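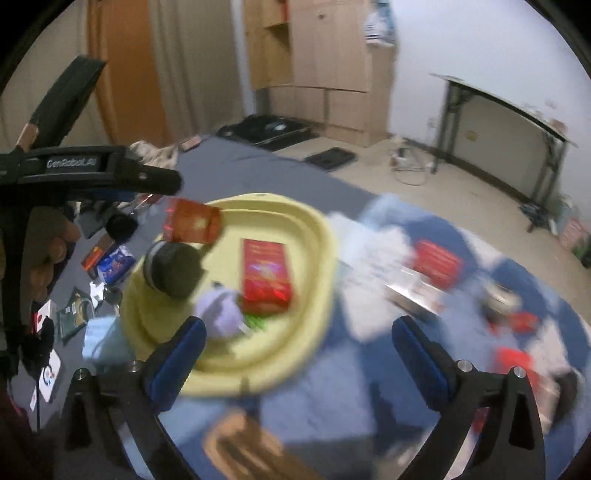 Bacia amarela e duas pinças de mão: tarefa de arrumação do projeto Cletine.

Procuram-se participantes para o projeto Cletine
Robô de arrumação doméstica, construção em casa e em oficina partilhada, Setúbal
Inscrições abertas até ao fim de janeiro

Somos duas pessoas, Iveta Čierny e Marek Mikuš, e estamos a construir um robô com dois braços para apanhar coisas do chão e as pôr numa bacia. A parte mecânica faz-se na oficina partilhada Atinga, onde temos uma bancada e meio armário. As gravações fazem-se no nosso apartamento, a dez minutos a pé. Não somos empresa e não temos patrocínio. Procuramos pessoas que queiram participar durante a primavera, em duas funções diferentes: operar as pinças de mão nas gravações, ou ajudar na montagem dos braços.

Peço desculpa desde já por algum erro de português. Vivo em Portugal há seis anos e escrevo eu os textos, porque o Marek escreve ainda pior do que eu. Nas sessões falamos português, e também inglês e eslovaco se for preciso.

O que já está feito

O primeiro braço está montado e mexe-se, com uma folga no cotovelo que ainda nos aborrece. O segundo tem a base, o ombro e os motores, falta o resto. A placa de controlo, a que chamamos Unell, é desenhada pelo Marek e vai na terceira versão. A primeira queimou-se por culpa minha, liguei a alimentação ao contrário, e por isso a terceira tem proteção contra inversão de polaridade.

Temos 3422 tentativas gravadas com as pinças de mão. Uma tentativa é uma coisa simples: apanhar um objeto, levá-lo até à bacia, largar. Destas, aproveitamos 3000 para o primeiro treino. As outras ficaram de lado por vários motivos, o mais frequente é a mão passar demasiado depressa e a imagem sair tremida. O resultado do primeiro treino foi modesto. O braço apanha bem caixas rígidas e latas, e apanha mal tudo o que é mole ou brilhante: máscaras, pacotes de snacks, peluches, saquinhos de alumínio. É por isto que queremos mais mãos. Até agora as gravações foram todas feitas por nós dois, e os nossos gestos já são iguais uns aos outros de tanta repetição.

Função A: operar as pinças

O participante segura uma pinça em cada mão e arruma objetos pequenos do dia a dia que estão espalhados sobre um tapete. As pinças têm dois dedos com borracha azul na face interior. No princípio parece desajeitado, mas a maior parte das pessoas que experimentou em nossa casa habituou-se antes do primeiro chá.

O trabalho faz-se no chão, de joelhos ou sentado. Temos almofadas. Quem preferir trabalhar à mesa diga-o na inscrição, também queremos gravações a essa altura e podemos preparar a mesa da sala.

Uma sessão tem esta ordem:
Chegada e explicação, quinze minutos.
Treino livre com as pinças, sem gravar, o tempo que for preciso.
Primeira série de gravações, quarenta minutos.
Pausa. Há chá, café e alguma coisa para comer.
Segunda série, quarenta minutos.
Arrumação do material e conversa sobre o que correu mal.

Pedimos movimentos calmos. Se um objeto cai, apanha-se outra vez e continua-se, não se volta ao princípio. Pedimos também que cada pessoa apanhe as coisas à sua maneira. Quando o Marek explica, tem tendência para mostrar a maneira dele, e peço que não lhe obedeçam demasiado.

Gostávamos muito de ter canhotos, pessoas com mãos pequenas e pessoas com mais de sessenta anos. Quem tem dificuldade de força nas mãos pode participar, escreva-nos antes e combinamos uma visita curta para experimentar o gatilho. Idade mínima: 16 anos, com autorização escrita dos pais até aos 18.

Função B: montagem

Para esta função procuramos duas pessoas com alguma prática de oficina. Não pedimos diploma. É preciso saber usar um berbequim de coluna, cortar rosca em alumínio e soldar fios sem queimar a mesa da Atinga, que não é nossa. Se souber imprimir em 3D com materiais flexíveis ficamos muito contentes, pois andamos a estragar filamento com as pontas dos dedos do robô.

Os trabalhos previstos são estes:
Cotovelo e antebraço do segundo braço.
Correção da folga no cotovelo do primeiro (rolamento novo, talvez peça nova).
Passagem dos cabos por dentro do antebraço. Agora vão por fora, presos com abraçadeiras, e enrolam-se.
Coluna comum para os dois braços, em perfil de alumínio, com rodas que travem.
Botão de emergência ao alcance da mão de quem está ao lado, e outro na parede.

Este último ponto faz-se primeiro. Enquanto os dois botões não estiverem montados e testados, o segundo braço não recebe corrente.

Quem entra na função B pode também gravar na função A, se quiser. O contrário depende do espaço na bancada, onde cabem três pessoas que se entendam bem.

Programação

Não procuramos programador neste momento, mas se alguém tiver curiosidade pode ver e mexer. O programa que junta as gravações chama-se Flideo, foi escrito por mim, e tem comentários em três línguas misturadas. Estou a pôr tudo em inglês, com lentidão. Há uma tarefa pequena e aborrecida para quem goste de tarefas assim: rever gravações no computador e marcar o momento em que o objeto é largado. Pode ser feita em casa.

Horários

As gravações são ao fim da tarde, com início às 18h30, e terminam antes das 21h00. Temos vizinhos por baixo com um bebé e não queremos coisas a cair no chão depois dessa hora. A oficina está disponível para nós de manhã e em alguns serões, o calendário fecha-se com as pessoas selecionadas. Estão previstas 13 sessões de gravação entre fevereiro e maio. Pedimos a cada participante da função A que venha no mínimo a três. Para a função B pedimos presença mais regular, uma vez por semana, com as faltas normais da vida.

O que oferecemos

Temos de ser claros: a participação não é remunerada. O orçamento que resta é de 672 euros e está destinado a rolamentos, motores e perfil de alumínio. Desse dinheiro pagamos também os bilhetes de autocarro ou de comboio a quem vier de fora da cidade, contra apresentação do bilhete.

Os ficheiros das peças, os esquemas da placa Unell e o código vão ser publicados com licença livre, e os nomes dos participantes aparecem na página do projeto se assim quiserem. Os participantes da função B ficam com uma placa para si, da série que vamos encomendar na primavera. Passamos uma declaração de participação com as horas feitas, assinada por nós, para o valor que ela tiver.

Imagens e privacidade

As câmaras estão nas pinças e apontam para os dedos e para os objetos. Acontece aparecer a mão da outra pinça, uma manga, o fundo da sala. Pedimos que assine um consentimento simples, de uma página, onde escolhe se as suas gravações podem ser publicadas ou se servem só para o nosso treino. As duas respostas são aceites. O som não é gravado. Se mudar de ideias, escreve-nos e apagamos as suas gravações; o que já entrou num treino feito não conseguimos retirar desse treino, e isto está escrito no consentimento.

Os objetos

Quem quiser pode trazer objetos de casa para arrumar. Precisamos de coisas pequenas, leves e que possam cair: caixas de cartão vazias, novelos, bonecos, embalagens, luvas, tampas. Não tragam vidro, facas, pilhas soltas nem comida aberta. No fim da sessão tudo volta para o saco do dono, e convém pôr uma marca com fita nas coisas a que se tem carinho.

Acesso

O apartamento fica num segundo andar sem elevador. A oficina é no rés do chão, com uma soleira de cinco centímetros e casa de banho adaptada. Se as escadas forem um impedimento, podemos levar as pinças e o tapete para a oficina numa das manhãs, basta pedir.

Como se inscrever

Escreva uma mensagem pelo formulário de contacto desta página, com o assunto "Cletine participantes". Indique por favor:
Nome e idade.
Função A, função B ou as duas.
Mão com que escreve.
Tardes ou manhãs em que costuma estar livre.
Para a função B, três ou quatro linhas sobre alguma coisa que construiu. Uma fotografia ajuda, mesmo que a coisa não tenha ficado bonita.

Não é preciso enviar currículo. Respondo a todas as mensagens durante a primeira semana de fevereiro. Para a função B convidamos depois para uma manhã na oficina, em que o Marek mostra o braço e bebemos um café. Para a função A não há seleção enquanto houver lugares; se forem mais pessoas do que lugares, damos preferência a quem tem mãos diferentes das nossas e fazemos uma lista para o outono.

Perguntas sobre a mecânica e a placa: Marek Mikuš. Perguntas sobre tudo o resto, incluindo o caminho a partir da estação: Iveta Čierny.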